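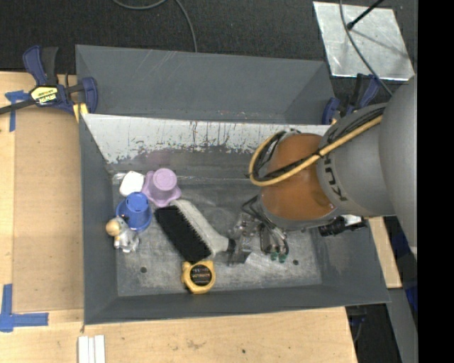

Eusebio Ríos
Moderator, Home and Storage board

Print this thread | E-mail this thread

Toy rotation: does anyone have proof it works?

My sister signed up for the Flunlow plan in June and has been after me to do the same. For $19 a month they e-mail you a schedule that says which toys to put out and which to hide in the closet. Twelve toys out at a time, swap, repeat. The claim is that kids play longer and deeper with fewer things. Deeper how? Who measured it? I read the whole sales page and all I found was quotes from happy parents. I'd like to hear from people who tried it for more than two weeks.

marlowe_k wrote:
We did it for free with a calendar and some lidded boxes. First swap was great, like Christmas. By the third one my son knew which closet and was dragging a chair over to it. I still do it in a lazy way when the living room gets bad.

tinplate wrote:
You don't need proof to put toys in a closet. It's a tidier floor. That was enough for me.

Eusebio Ríos wrote:
Tidier floor I believe. The page promises "focus that carries into school" and that's the part I'm asking about.

dunne_street_mom wrote:
I paid for it, so let me defend it a little. I had no idea where to start, we had over 300 pieces counting the little animals and the play food, and the schedule made me sort it. Would I have done that on my own? I hadn't in four years. My daughter does sit with the blocks longer now. She also turned five, so take that however you want.

tinplate wrote:
She turned five. There's your study.

dunne_street_mom wrote:
Kind of rude but ok.

gravelpit wrote:
The part I don't buy is the storage advice. They push the Honeo bins pretty hard and I'd bet they get a cut. A bin is a bin. Ours are a mix of Gelasar tubs from a yard sale and a drawer with no front. Also, twelve is a strange number. Is a puzzle one toy? Is a bag of cars?

marlowe_k wrote:
We counted the train set as one and the kid got all of it, so I guess we cheated.

Eusebio Ríos wrote:
I asked them about the puzzle question and got back a link to the sales page. I'm going to try marlowe's calendar version and leave my card in my wallet. If I see any focus I'll post.

Comments

pebblewort, 15th July
Grew up with one big box and dumped it out every day. Turned out fine, can't focus on anything.

R. in the valley
Canceling took me three e-mails. Check the terms before you sign up.

quiltbag
Any update on the calendar version?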